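Home News Opinion Workshop Letters Archive

February
By Kamil Říha

The stop button is only half of a safety plan

I have worked with machines for most of my life, and I was taught that when something goes wrong you press the red button and then you think. For a walking robot I do not believe this any more. I would like to explain why, and also what I think we should do in its place.

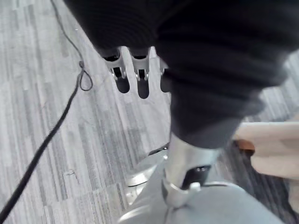
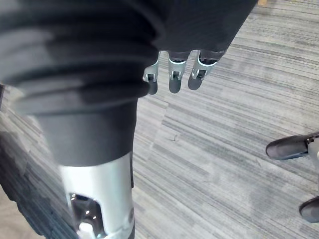
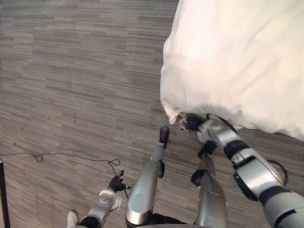

A fall is the accident I fear most with a two-legged machine, and at Jindthorpe, in February, we had one. The robot was a Vikeck, and the work was bedding: to take a soft item from the floor, stand up with it, and carry it to a shelf. It sounds like a child's task. But soft things change their shape all the time, and they hide what is under them. In the last picture the right hand is pressed into a white bundle and the fingers are partly lost in the folds, and this is the position which I want to discuss. A person looking at it cannot say with certainty what the fingers are holding. In our case the robot could not say it either.

The fault itself was small. The hand received the command to open, and it reported that it was open. It was still closed on the cover. The robot believed that its hand was free and began to turn away from the shelf, and the cloth became tight. Lwazi Shabalala was operating. He saw the arm pull, he saw the body lean, and he pressed the stop. He did exactly what our instructions told him to do. The motors lost their power, the knees gave way, and the machine went down on its side.

There were 3 of us in the room and it did not touch anyone. I was the closest person, on the side where it fell, and I had time to make one step. I am 61 and I do not make fast steps. I write this so that the reader understands I am not speaking only about the cost of a repair.

After the fall everybody wanted to talk about the hand. We read the log, which had 491 lines for that session, and we found the place where the hand gave its wrong answer. The mechanic found a sensor that did not agree with the real position of one finger. The sensor was replaced, the software was changed so that it compares two signals, and the report was closed with the words "gripper fault, corrected." I signed this report, and I regret it. The gripper fault made the robot lean. The robot fell when we took the power away, and about this the report had one sentence.

A cutting machine that has no power is usually a safe machine. The blade slows down, and you can open the cover and look. A machine that stands on two feet is different, as it must work all the time only to stay where it is. When you take away its power, you let a heavy thing drop, and you do not choose the direction. Everyone in this trade knows that. Still we put the same red button on it, in the same place, and we train people with the same sentence that I learned in the factory.

Some colleagues answer that the robot should always hang from a frame, by a strap. For tests I agree, and I would be stricter than most. But the customer does not buy a strap. If the machine will carry bedding in a real corridor, then some day it will do it with no strap, and a nurse or a cleaner will be near it. I would like the question to be solved before that day.

What do I propose? First, two kinds of stop, which do not look alike and do not stand side by side. One should make the robot bend its knees and go down slowly, with power, and then switch off. The other should cut everything, for the case when the machine is already dangerous to a person and a fall is the smaller harm. Mahlangu, who sold us the robot, offers the first kind as an option. In my opinion it is strange to sell a safe way to sit down as an option.

Second, the operator must practice the choice. Lwazi had practiced one movement of the thumb for 1000 hours and he did it very well. In such a second nobody can invent a new movement. If we want a different reaction we have to train it, and also pay for the hours.

Third, look at the floor. It was not the reason of our accident, but I have become sensitive to it. In the first picture and in the last one there is a thin black cable lying loose on the carpet, and in the last it has a small knot and ends in a loop near the left hand. I have seen such cables in every laboratory I visited, also in mine. We spend months on balance and then we leave a loop on the ground where feet will go. Our rule is now that no cable may lie within 5 meters of the walking path, and if one must, it is taped flat along its full length. People complain about the tape – it leaves glue on the carpet. I can live with glue.

I know the argument on the other side. A second button means a second chance to be wrong, and a frightened person with two choices may lose time. This is a serious argument and I do not have numbers against it. The people at Lellia, where they also work with walking machines, told me they tried two buttons and went back to one, with the software deciding how to stop. Perhaps that is better. I only notice that in our case the software was the part which believed the hand was open, and I am not ready to give it this decision also.

The Vikeck works again. It has a scratched shoulder, and its right hand now opens a little later than the left, while it compares its two signals. I asked to reopen the report and to write the fall as a separate event, with its own cause and its own correction. My request was accepted, and the new report is waiting on my desk with the line for the cause still empty.

Contact the editors | Copyright, all rights reserved | Back to top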